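4. Dressing and posing your Clekberg doll

Your doll arrives in her shipping outfit, a plain cotton shift that flatters no one. Before you change her, read this section through once. Children may skip to step 3 and usually do.

4.1 Changing the outfit

1. Remove the shoes. They are small, and the left one has a talent for getting under refrigerators.

2. Turn the wrist joints until the palms face the hips. The thumbs will otherwise snag every sleeve you own.

3. Slide both arms into the garment from behind, then close the fastener at the neck. Novthorpe outfits close with a snap. Older Holden outfits use a hook, and you have our sympathy.

4. If the doll wears the headscarf (part 661), put it on last. Slip the undercap over the hair, lay the long side of the scarf over the left shoulder, and tuck the short side under the chin. No pins are needed.

Note: The scarf, the turban and the sun hat fit all head sizes in the range. The fencing mask fits only the Seo doll, who has the shorter ponytail. 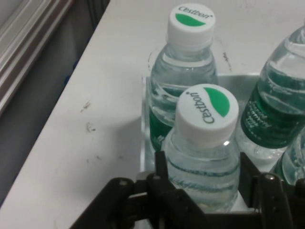
4.2 Setting the knees and elbows

1. Hold the doll above the joint, never by the foot.

2. Bend slowly until you feel a click. The knees stop at 90 degrees. A second, louder click means you have found out what the warranty covers.

3. To seat the doll in the wheelchair, bend both knees first, lower her in, and then fasten the lap strap. Set the brake before letting go — the chair rolls very well on hardwood, and so will she.

Caution: Small parts. Not for children under three, or for dogs of any age.

4.3 Washing

Hand wash outfits in cool water and dry them flat. Do not iron the cape. Eun-seong Woo, who designed it, has asked us to print that twice. Do not iron the cape.

Wipe the face with a damp cloth. Marker ink will fade a little with mild soap and a lot of patience. Eyebrows drawn on by a sibling are not considered a manufacturing defect.

Replacement shoes are sold in pairs only. Quote the part number inside the box lid when you order, and see section 5 for hair care.

Revised 5/8/24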